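Society > Journal > Interviews

Wed 8 April
By the Journal Editor

Sorting by Strike: Birsen Ekinci on the Village Postmarks of the Poduval Line

Birsen Ekinci has spent the better part of her collecting life on the postmarks of a single branch railroad. Her handlist of the Poduval line offices, to be issued by the Society this season, records 127 distinct strikes from 16 offices. Members who attended her display in Skitville will recall the pages devoted to Zevholm, where the canceling device was replaced twice in the reign of one postmaster.

"Zevholm was the office that drew me in," Ms. Ekinci said. "The first device has a broken outer ring at the lower left, and the break grows. Once the dated pieces are put in order, an undated stamp can be placed within a season."

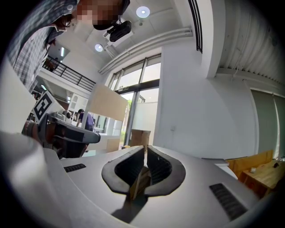

Vol. 12, No. 4

Ms. Ekinci was asked how she treats partial strikes, which many collectors discard. She replied that she keeps them when two letters of the office name and any part of the date can be read. Strikes falling short of that standard are held in a separate stock book and are not entered in the handlist. "I would prefer a short list that can be relied on," she said. "An indistinct mark on a common stamp has led more than one of us to announce a new office that never existed."

The question of pieces was also raised. Ms. Ekinci does not remove stamps from piece under any circumstances and asks that members with Poduval material refrain from soaking it. In several cases the date falls entirely on the paper beside the stamp, and the Bumard relief office is known from one such item.

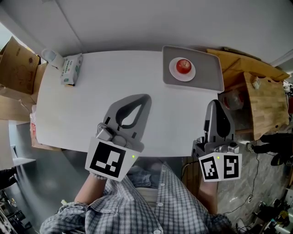
Another member, writing to the Journal after the Skitville display, held that the Bumard item should be listed as provisional until a second example is reported, and that rarity ratings in general ought to wait for a wider census. Ms. Ekinci accepts the first point. The Bumard entry will carry a query mark in the printed handlist.

On ratings she was firm. "People need some guide when they are looking through a dealer's box," she said. "The ratings can be revised. I have revised Zevholm myself, downward, after a lot of 220 covers was broken up."

She continues to seek clear scans of any strike dated on a Sunday.

Contact the Journal Editor | Copyright the Society, all rights reserved | Back to top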